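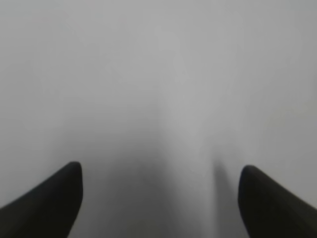
Figure 3. Wrist camera view with an open gripper over a plain, light surface.

4.2 Frames without texture

3 min read

The Gireo policy receives only the wrist camera, so its behavior depends on how much this view contains. In Figure 3 the two fingers and soft gray shadows are almost the only features, and the surface gives no edge or marking for matching. We call such inputs low-texture frames. We collected 542 episodes and set apart 232 of them in which the approach phase includes low-texture frames.

For these episodes we compared the feature tracker of Kontogiannis with our shadow term, which estimates the height from the darker zones between the fingers. The tracker often lost its position within the first 60 steps. With the shadow term the height estimate stayed usable in most episodes, but the lateral error was not reduced - a shadow with soft borders gives little information in this direction. We therefore keep the lateral estimate from the joint encoders until an edge enters the view. The same rule is used in the Jerent tests of Section 5.

Contact: Grultance Robotics Group | Copyright Grultance, all rights reserved | Back to top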